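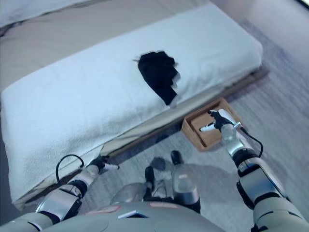
Oğuzhan Yurt would like the schools to stop sending whole classes home before they have worked out who sat near whom. In a message to the newsletter he writes that his daughter's class at Givgate Secondary lost two weeks in the spring over a case in a pupil she had not shared a room with, and that the letter explaining this arrived after she was already back at her desk. He asks what will be different this term.

A fair amount will be different, on paper at least. The Tenberg schools office has sent out its arrangements for the new term, and they change how cases are handled, how pupils are tested and how the school day is laid out. They apply to all the schools in the district, from Mahlangu Primary up to the sixth form at Givgate, which between them have 3453 pupils on the roll.

Closing a class

Last term a head could send a class home on the strength of a phone call from a parent. From the start of this term a reported case has to be matched to a test result before anyone else is told to stay away. The school then goes through the seating plan for each lesson the pupil attended in the two days before symptoms began, or before the test if there were no symptoms. Only those who sat next to, in front of or behind the pupil are treated as contacts, along with anyone who ate at the same table.

Teachers have to keep seating plans up to date for this to work. The office says plans will be handed in at the start of each half term and whenever a teacher changes one. Supply teachers will be given a copy with the register. Music, drama and sport have no fixed seats, so in those subjects the group is treated as one and everybody in it counts as a contact.

A whole class can still be closed if cases keep turning up in it. The decision will be taken by the schools office together with the district health team, and the head will no longer be able to do it alone. Parents should get a text message the same day and a letter by the end of the next school day. The letter has to give the date on which pupils may return. Several families told us that in April they had to ring the school to find this out.

Testing

Pupils in the secondary schools will be asked to take a test on site before lessons begin. Givgate will use the sports hall and Kusero School will use the dining room. Each year group has its own arrival time, and those times are in the letters that went home with the uniform list. Please keep to them. If your child misses the slot, the school will find another, but it may be later in the week and your child will not be in lessons until it has been done.

Consent forms from last year have run out. A new one is needed even if you signed before. Forms can be handed in at reception or returned through the school's website, and a paper form does not need to be followed by an online one. Pupils without consent will not be tested and will not be turned away either. The office was asked about this twice at the open meeting and gave the same answer both times.

Primary pupils will not be tested at school. Mahlangu will have home kits for staff and for parents who want them, to be collected from the side gate at the end of the day.
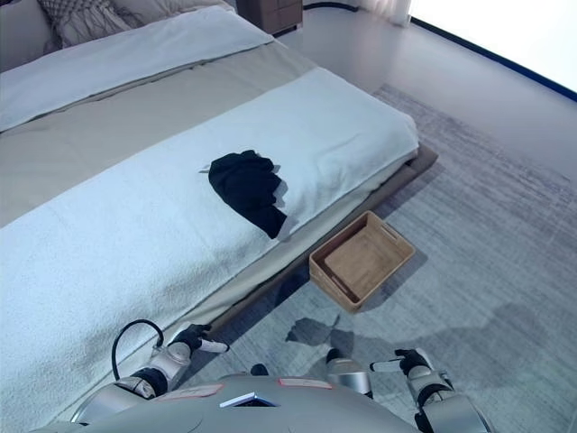 Page last updated: August 20, 2021

Masks and uniform

Masks are no longer required in lessons. They are still required in corridors at Givgate and on all school buses, for pupils from Year 7 upwards. Plain or patterned are both allowed. Drivers will have spares, but the bus company has asked families not to rely on them.

The rule about coming to school in sports kit on days with PE has been kept. It was brought in to keep changing rooms from being crowded and most families seem to like it. Kusero is the exception and has gone back to changing at school, in smaller groups, as its changing rooms have been enlarged over the summer. Kit should be named.

There was a rule last year that uniform had to be washed every day. It has been dropped, and the guidance now says only that clothes should be clean. Lost property is being handed out again, having been locked away for most of last year, and anything left from before the summer can be claimed until the half-term break.

Windows and heating

The schools office has put a good deal of its money into air. Classrooms with windows that had been painted shut have had them freed, and rooms without a window that opens will not be used for full classes. At Givgate this takes in two of the language rooms on the lower floor, so some lessons have moved to the library annexe. Timetables already printed show the old rooms. New ones will be given out by form tutors on the first morning.

Teachers have been told to air rooms fully between lessons and to leave a window ajar during them. In cold weather the high windows should be used in place of the low ones. Pupils may wear a coat or an extra jumper in class, of any colour, until the clocks go forward. We asked whether the heating would be turned up to make up for it. The answer was that it will come on earlier in the morning but will be set to the same temperature as before.

Meters that measure carbon dioxide have been ordered for every school. They had not arrived when we went to press, and the office would not give a delivery date. When they come they will be moved from room to room, starting with the ones that get stuffy.

Lunch and the school day

Lunch at Givgate will be 40 minutes, in two sittings, with the lower school going first. Hot food is back. The salad counter is not, and cutlery will be handed over with the tray. Pupils who bring a packed lunch can eat outside if it is dry or in their form room if it is not.

Mahlangu will keep its staggered start. The early gate is for the infants and their older brothers and sisters, so a family needs to make only one trip. Parents may now come into the playground, which they could not do last year, but are asked to leave once the bell has gone. Appointments with class teachers can be in person or by phone.

Assemblies will be by year group. Concerts and plays are allowed, with the audience limited by the size of the hall, and each school will set its own number. Kusero has already said that its autumn concert will be held twice to let more families in.

Learning from home

Schools have to offer work from the first full day that a pupil is kept at home by the rules. In primary schools it may be on paper. In secondary schools it will be online, and at least some of it should be taught live. Last year this varied a great deal from one subject to another, and complaints about it made up most of our postbag in the spring.

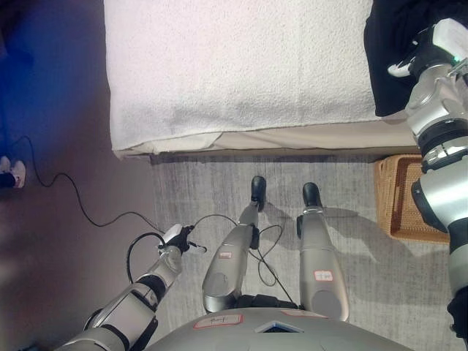 The office has now set a minimum. English, maths and science must each have a live lesson on most days, and other subjects must set work that is marked and returned. If a teacher is ill, the department has to arrange cover online in the same way that it would in the building. Work set for a pupil who is at home while the rest of the class is in school can be simpler, but it should follow the same topic.

Laptops lent out last year should be returned in the first full week so that they can be checked. Families who still need one can ask to keep it, and there is a box for this on the consent form. Chargers should come back with the machines. A lot of them did not last time, and the schools have had to buy more.

Lakmal Paul wrote to ask about pupils who have been unwell for a long time after an infection and cannot manage a full day. These pupils can have a reduced timetable, agreed with the head of year and looked at again each half term. A letter from a doctor helps but the school should not wait for it before making a start. Absence under an agreed timetable will not be counted against a pupil's attendance record, and families should not receive warning letters about it. If you do get one, send it back to the attendance office with a note.

Transport

Bus routes are as they were before the summer, with one change. The Kusero service will stop at the health centre on the way in, and will leave the terminus slightly earlier to allow for it. Seating by year group has been kept, with the youngest at the front. Passes from last year are valid until the new ones are sent out.

Questions about any of this should go to the school first and then to the Tenberg schools office. The phone line is open during school hours. Letters for the next newsletter can be left in the box at Givgate reception, and please put the name of your child's school at the top.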